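Pre-Session Inspection: Teleoperated Demonstration Cell, Chip Seating Task
2024-03-07
By Houda Abdel Hamid

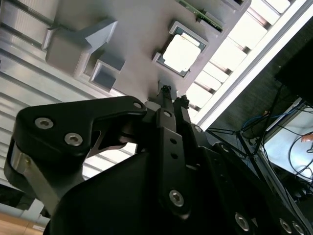

Cherkaoui asked after the last revision whether item 4 could be dropped, given that the operator feels a worn fingertip through the leader arm anyway. It stays. The leader arm at this cell has no force feedback, and a demonstration recorded with a bad tip teaches the policy a bad grasp.

Complete all items before the first recorded demonstration. Repeat items 3 to 6 after any collision.

1. Emergency stop, operator side and cell side. Press each, confirm drives drop out, reset.
OK. Cell-side button is stiff on release.

2. Leader and follower arms aligned before coupling. Do not couple with the arms in different poses.
OK.

3. Gripper screws. Check every hex-socket screw on the link plates for seating. No thread locker on the finger screws.
OK. One finger screw took a quarter turn.

4. Finger tips. Look for torn edges, debris, and uneven height with the jaws closed.
COMMENT: Both tips are rough at the end. Usable for approach and hover demonstrations. Replace the pair before recording picks. Do not replace one finger only.

5. Wrist camera. Both fingertips and the chip recess must be in view at the approach pose. Wipe the lens.
OK. The ceiling light panel comes into the background at this wrist angle and part of it is overexposed. Exposure is to be locked on the chip, whose metal face is already very bright.

6. Fixture. Gray plastic, clean, no play when pushed by hand. Chip flat in its recess.
OK. No play.

7. Cables. Nothing may cross the arm's path at full reach.
COMMENT: Black cables and one blue cable hang in loops on the far side. Clear of the path today. Ostberg to tie them back before the arm is moved to the second station.

8. Speed limit in teleoperation mode set to 500 mm/s or lower.
OK.

9. Recording. Run 3 throwaway demonstrations and play them back. Check that joint, gripper and video streams start together.
FAIL on first attempt, gripper stream late. Restarted the Prirnell logger, passed on second attempt.

10. Operator change. Hand over only with the arms uncoupled. New operator repeats items 1 and 2.
Not applicable.

Result: released for approach demonstrations, limit 18 per operator before a break. Picks on hold pending item 4.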